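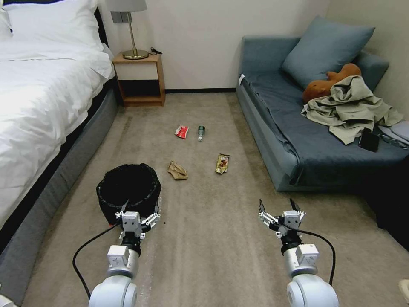

The carpet side of the room, collapsible bin included.

Forum > Home & Sleep > Renting out a room: what do you do about bedding?

dunne_upstairs wrote:
So I rent out the spare bedroom to short-stay guests, mostly in summer, and I'm fed up with washing the duvet. Not the cover, the whole duvet. My mother-in-law says every guest gets a freshly washed duvet, end of story. I've been doing that since June and it's gone lumpy in the corners already. It takes two rounds in the dryer and I still find damp bits at bedtime. What does everybody else do? Cover only, or the lot?

pillowtax wrote:
Cover only. Every time. Wash the insert a couple of times a year unless something gets spilled on it. You're killing that thing.

marmalade_joe wrote:
Hard disagree, sorry. If I'm paying for a room I want all of it clean. I stayed somewhere last spring where the cover was spotless and the insert smelled like an old tent. Didn't sleep a wink!

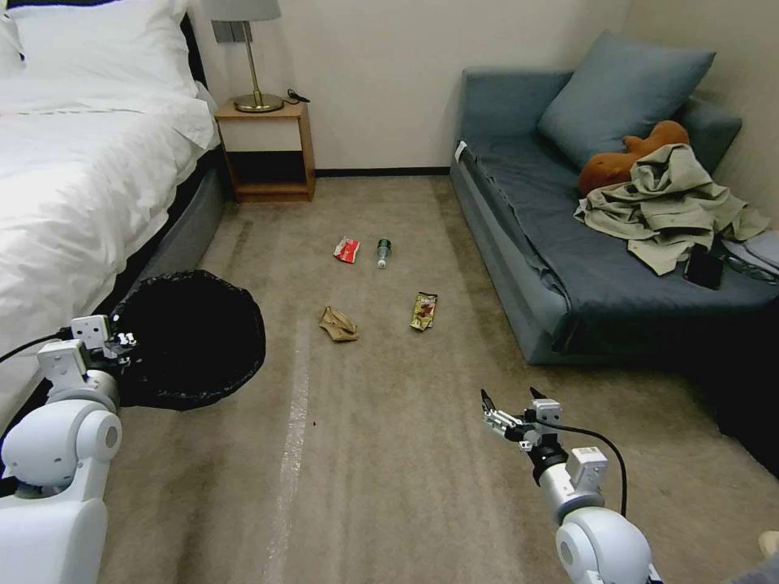 Mairéad Ó Dubhghaill
Section moderator, Home & Sleep

Jumping in with my own two cents (not wearing the mod hat). I cleaned guest rooms for 9 years before I had one myself, and the best thing I ever did was buy a second insert. One's on the bed, one's airing. The lumps come from cramming a big duvet into a small washer — it can't move around in there, so the filling balls up. Take it to the laundromat and use the biggest machine they've got. Low heat, long cycle, and stop halfway to shake it out. Mine is a Cevura and it's on its fourth summer.

dunne_upstairs wrote:
A second one had never crossed my mind, and now I feel silly. Where do you store it though? I have one closet and it's full of coats.

pillowtax wrote:
Under your own bed, in a cotton bag. Not plastic!! Plastic is how you get marmalade's tent.

marmalade_joe wrote:
Ha. Fair.

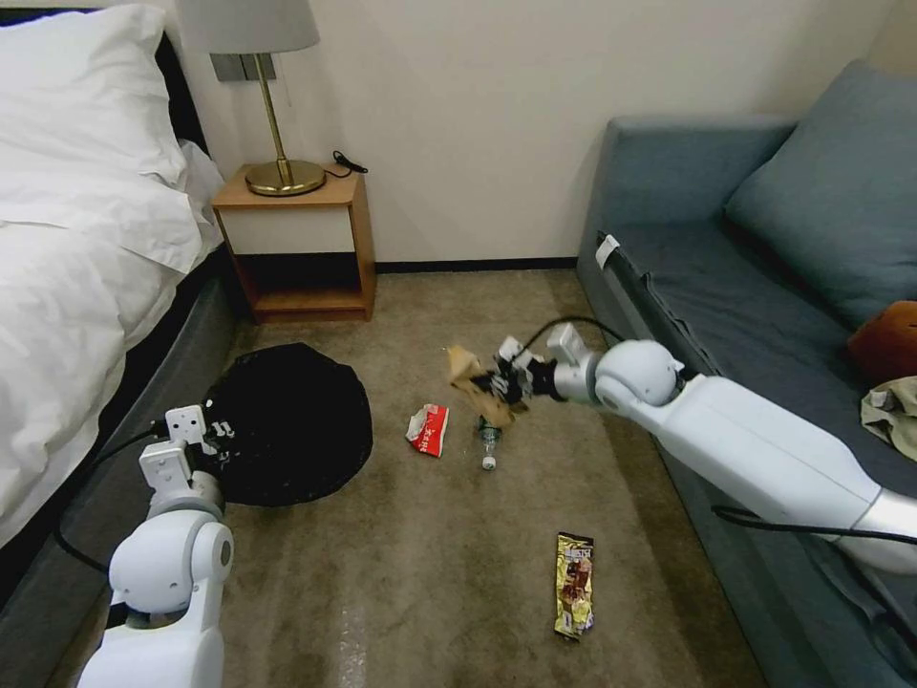

Pillow and duvet, nightstand end.

marmalade_joe wrote:
I'll give you the second insert but I'm not budging on pillows. Those need washing way more than people think. Protectors help, but I've had stuff go right through the zippered kind.

oisin_f wrote:
Pillows I just replace. I got four from Erel in a sale and by the time they go flat I've had my money's worth. Washing them never worked for me, they come out like bags of oatmeal.

pillowtax wrote:
That's so wasteful, Oisín. Tennis balls in the dryer. Try it once.

oisin_f wrote:
I've tried it! Sounded like somebody moving furniture for an hour and the pillows were still oatmeal.

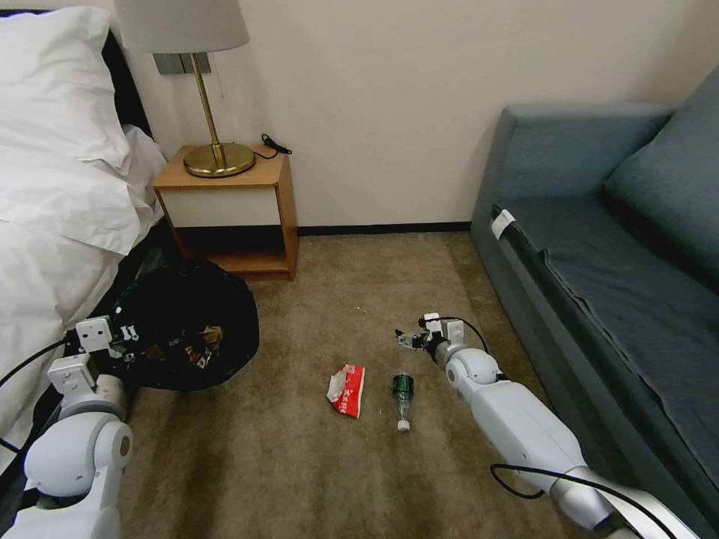

Can we talk about white, though? I went all white three years ago because you can bleach it, and I'd never go back to the navy set I had before. Makeup, coffee, sunscreen, you see it right away and you treat it right away. The look I'm after is the one in the picture, white pillow up against a dark headboard and the duvet left soft down the side. I used to iron my covers and I've quit. A few creases look fine to me, and guests are going to flop on it anyway.
— Oisín Flanagan (oisin_f)

marmalade_joe wrote:
White is great until somebody brings self-tanner.

Mairéad Ó Dubhghaill wrote:
Dish soap and cold water, before it goes anywhere near the dryer. And go easy on the bleach, Oisín, it turned my cotton yellow.

dunne_upstairs wrote:
OK, I've ordered a second insert and I'm taking the lumpy one to the laundromat tomorrow after lunch. Mother-in-law has not been informed. Does anyone know if the big machines take cards or do I need to go find quarters?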